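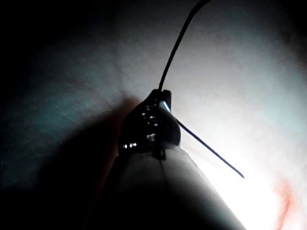

Pledport Day Surgery Center
Frequently Asked Questions: Before Your Visit

When should I arrive?
Patients are asked to report to the Carvalho Street entrance at the time printed on their letter. The front desk is on the first floor.

May I eat beforehand?
Fasting instructions are included with your letter. Please follow them exactly and call extension 290 with any questions.

Is parking available?
The center has 37 patient spaces behind the building. Overnight parking is not permitted.

May someone stay with me?
One adult may remain in the waiting area. Patients who receive sedation must be driven home by an adult.

How do I request my records?
Submit the signed request form to Carolina Rebelo, Patient Records, P.O. Box 1489, Pledport. Please allow 20 business days.

Page last reviewed: 2020-12-09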